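Learning to Live with Quiet

Jun 7, 2026

When I moved to Derkham I believed I would miss the sea, the bread and my mother's kitchen. I did not expect to miss noise. I grew up above a street with two bars and a tram stop, and I never in my life fell asleep in silence. In my first flat here I lay awake and listened to the fridge. When the fridge stopped, I listened to my own ears.

Now I have lived in this town for several years and I would like to write something about quiet, which I first hated and now protect like a jealous person. Some readers asked me about it after my post on Skutness, where I spent a week in August without a radio. So this is a longer answer.

The first thing I learnt is that quiet is different in every language. In mine we have one word for the quiet of a church and another for the quiet of a person who is angry. In English you say "quiet" for both, and then you must look at the face. For a long time I thought my neighbours on the stairs were angry with me. They were only English.

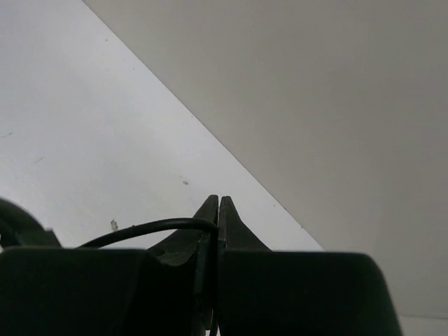
The second thing is that a quiet home makes you hear what you own. My kettle has a whistle that goes slightly flat at the end. The bathroom door complains in wet weather. I had a wall clock which I loved, a present, and after one winter I put it in the cupboard under three blankets, and I could still hear it there, or I believed I could. In the end I gave it to the charity shop. I felt guilty for a week and slept very well.

Then there are the neighbours. The building has thin floors, and I know that the family above me eats at seven and moves all the chairs at once. Before, this would make me furious. But I started to wait for the chairs. When they went on holiday I ate my soup at seven and something was missing. I think this is the point where I stopped being a guest in the building.

I should say something about Skutness again, as it is the reason for the questions. It is a small place at the end of a ferry line, with 69 houses and a shop that opens when the boat comes. I rented a room there from a company called Hetia, which lets rooms to people who want to be left alone. They leave a key in a tin and a paper with the rules, and the rules are short. The walk from the harbour has 236 steps, according to the paper, and I did not check this with my suitcase in my hand.

On the first evening I was almost in panic. The wind stopped and there was nothing, no car, no voice through the wall. I read aloud from my book to have company. On the third day I noticed that I had walked to the shop and back without one song in my head, and for me that is very rare. Usually I carry a whole bad radio inside.

When I came home I tried to keep a little of this. I will write down what stayed, although it is not advice – I am not a person who should give advice about calm.

In the mornings I don't turn anything on until I have finished my first cup. The phone stays in the hall. At the beginning I reached for it like a person who has stopped smoking, and I still do it when I have slept badly.

On the way to work I walk the long way by the canal, nearly 80 minutes in both directions together. Before, I always had music. Now I have it only on the way back, and I enjoy it more. I hear the words again, and some of them are terrible.

In the evening I choose one thing to listen to and I sit down for it. Last month it was an old record by a group called Jin, which I bought for the cover. I did not clean or cook at the same time. It felt like going out. 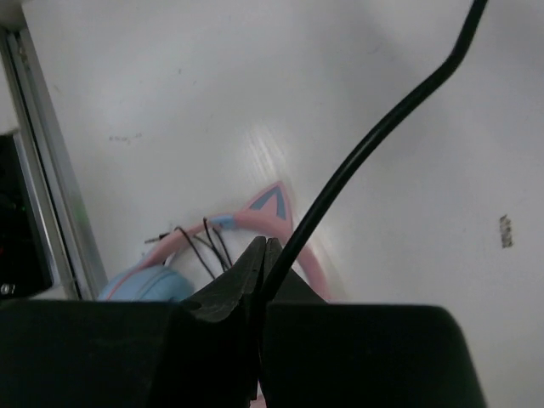
What I still find difficult

Quiet with other people. When I visit friends and the conversation stops, I run in with a question, any question, about their boiler or their cousin. My English friends can sit together and look at a garden for a long time and afterwards say it was a lovely chat. I am trying to learn this. Last weekend I managed to drink almost a whole cup of tea without speaking, and then I asked about the boiler.

I also still leave the kitchen window open at night when it rains. It makes the sill wet and I have to dry it in the morning with an old towel.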